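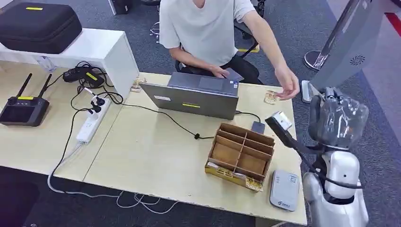

Wurkov arm kit for card and small parts handling — worth 3000?

zmykhailiuk wrote:
Putting this up for anyone pricing one. We have had the Wurkov kit since August, one arm plus the standard gripper and the hand as an add-on. Total was 3000 with the hand. Setup from a laptop took most of an afternoon. The arm will reach a six-slot cardboard organizer without moving the base, so for sorting it's fine. The manual is thin and the cable clips are too small for the cable they send you.

nghia_la wrote:
Does the price include the teaching software? Nimum wanted extra for theirs.

zmykhailiuk wrote:
Included for one seat. The second seat costs 241 and I haven't bought it.

loc.dao wrote:
I'd pass at that price. The gripper is OK on boxes but thin stuff is where these kits fall down. A flat card on a flat table is the worst case and the sales page skips right over it.

zmykhailiuk wrote:
Agreed on the gripper. The hand is a different story. Holding a card up under the reader:

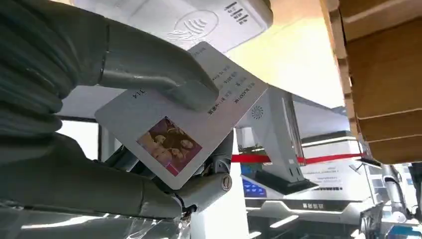 Re: thin parts

kieumai40 wrote:
The finger on top and the ones curled underneath make sense to me. Can it pick the card up from the table, or do you hand it over?

zmykhailiuk wrote:
I hand it over most of the time. From the table I got 40 tries in and it missed roughly a third of them. A foam pad under the card helps.

loc.dao wrote:
So it misses a third of the time. That's my point — you paid for a hand and you're still feeding it.

xuan_h wrote:
Disagree with Lộc. We run the same hand at the Mavville shop and table pickup got a lot better after we slowed the close speed. Default is too fast. Menu 3, grip profile, drop it by half. Also leave the angle alone once it works.

nghia_la wrote:
Does the wrist need recalibrating after you swap from the gripper to the hand?

xuan_h wrote:
Yes, every time. Takes a few minutes.

zmykhailiuk wrote:
Will try the close speed and post the numbers. Still waiting on Wurkov about the clips.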